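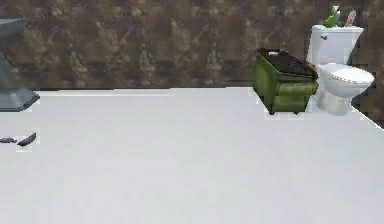

Page last changed: June 2025

Board index > Small Business > Signs, Posters & Outdoor Ads

Thread: Bus shelter posters vs. one big billboard, small budget

samthorpe_shoes
I have a shoe repair shop in Samthorpe and $2000 to make people aware of it. The rep from Rondano wants to sell me a billboard out on the county road. For the same money Sistonen will give me 10 bus shelters. The Rondano rep sent a very handsome deck with the word "dominate" on most pages. I'm not looking to dominate anyone. I'd like them to bring me their boots.

Has anybody here done both?

pastelegant
Shelters, easily. People at a bus stop are on foot and looking at their shoes. You could not ask for a better audience.

k_ferris
Disagree. Half the people at a bus stop are looking at their phones, and the other half are looking for the bus. I ran shelters for my dry cleaner's last November and got one phone call, from a man who wanted to report the shelter was broken.

pastelegant
Was it broken?

k_ferris
Yes. Also my poster was upside down. I'll grant this may have affected results.

Youssra Metwally
I used to book this stuff for a living, so a few boring questions before you sign with either one.

Is printing included? On the shelter quote it often isn't, and 10 posters plus installation can eat a good bite of your money. How long is the run? The billboard price might be for 2 weeks and the shelter price for 4, or the other way around. And on the billboard, is it a printed face or a screen? If it's a screen, ask how many advertisers are in the loop and how many seconds you get.

samthorpe_shoes
Checked the deck. It's a screen. "Premium shared rotation." No number given.

Youssra Metwally
Then get the number in writing.

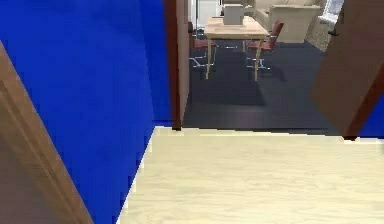

The other thing I'd do is drive past it yourself, at the speed people really drive on that road, and see how many words you can read. Most first-time buyers want the shop name, street address, phone, website, hours and a picture of the building. You get six words if you're lucky. With a shelter you can have a paragraph, though please don't.

k_ferris
Seconding the drive. There's a Zerouali Mattress board near me behind a maple tree. In winter it sells mattresses. The rest of the year it sells the word "ZERO."

bigboard_bill
I'm going to be the lone voice for the billboard. Shelters get scattered all over the map unless you fight for specific ones, and a shoe repair place needs people who live close by. If that county road is how the whole town gets home, one good board beats a bunch of shelters by the landfill.

pastelegant
With that user name, Bill, I'm shocked by your position.

bigboard_bill
It's a nickname. I'm in plumbing. I had a board for 3 months and I'd do it again. People still say "oh, you're the toilet guy."

pastelegant
And they call you?

bigboard_bill
Some of them call me. Some of them just say it.

samthorpe_shoes
OK, update. I asked Rondano about the loop. The rep said he'd "circle back," and then sent me the same deck again with a new cover. Asked Sistonen for a list of the actual shelters and got it in an hour. Two are on my street, one is outside the train station, and one does appear to be by the landfill. They'll swap that one. Printing is extra, as Youssra said, so I'm dropping to fewer shelters and keeping the good ones.

k_ferris
Go and look at them the day they go up. Bring a photo of which way up it goes.

Youssra Metwally
Put "Boots fixed" at the top in the biggest type that fits, and the street under it. And start asking every customer how they heard of you now, before the posters are up, so you have something to compare with.

bigboard_bill
Fine, but when the screen comes up for renewal they'll cut the price. Call them then.

samthorpe_shoes
He's already called me. Twice this morning. Still no number.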